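El rincón del café (y de paso, los armarios)

Llevaba meses diciendo que iba a poner orden en la zona del café y por fin me he puesto. La culpa es de Nkechi Shehu, que vino a merendar en diciembre, abrió un armario buscando azúcar y se le cayó encima un paquete de filtros. Menos mal que eran filtros y no tazas, que también estaban allí arriba, apiladas de cualquier manera.

Así que lo saqué todo. ¡Todo! Me salieron 11 tazas, de las que uso dos, y una bolsa de 200 gramos de café de Uzor sin abrir que ya ni recordaba haber comprado. El café en grano lo tenía en la bolsa con una pinza, y la pinza acababa siempre en el suelo. Ahora va en cristal, a la vista, y me da una alegría tonta cada mañana verlo ahí.

Lo de las cucharillas es otro cantar. Tengo debilidad por las de mango claro y largo, que llegan al fondo de la taza sin mancharte los dedos, y las guardaba mezcladas con los tenedores. Ya tienen su propio bote (uno de mermelada, lavado y sin etiqueta).

Y luego está la taza azul oscuro, mi favorita, con su borde blanco. Lawal dice que es demasiado gordita para un café solo. A mí me encanta justamente por eso, y además me cabe bien en la mano.

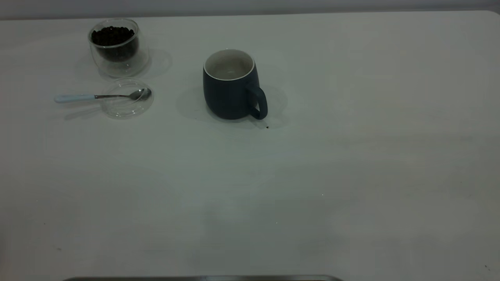
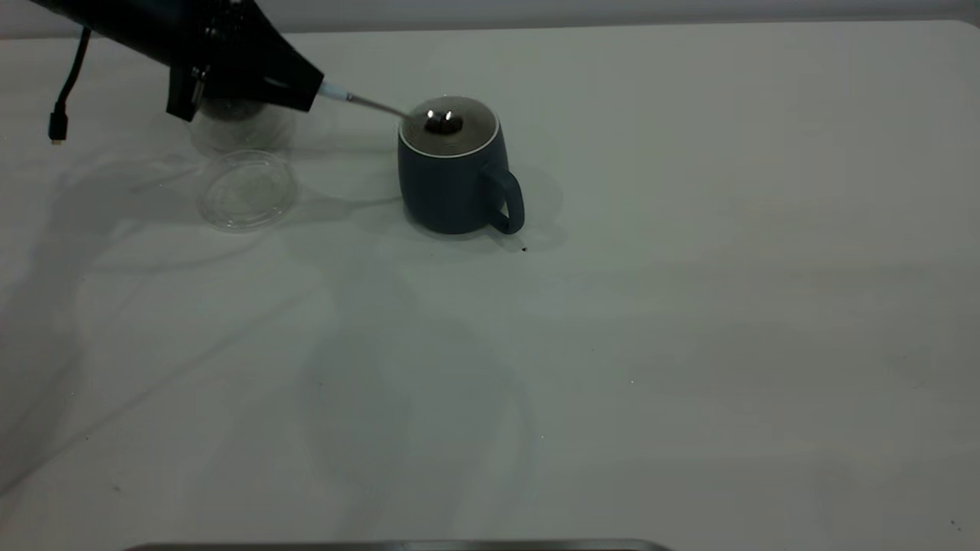

Lo que me queda pendiente

El cajón de los tés, que me da muchísima pereza, y decidir qué hago con las nueve tazas que no uso. Chelsea se ha pedido dos. Si alguien más quiere alguna, que me escriba antes de que las lleve al mercadillo.

Última actualización: diciembre

Contacto | © Nkechi Ekwueme | Volver arriba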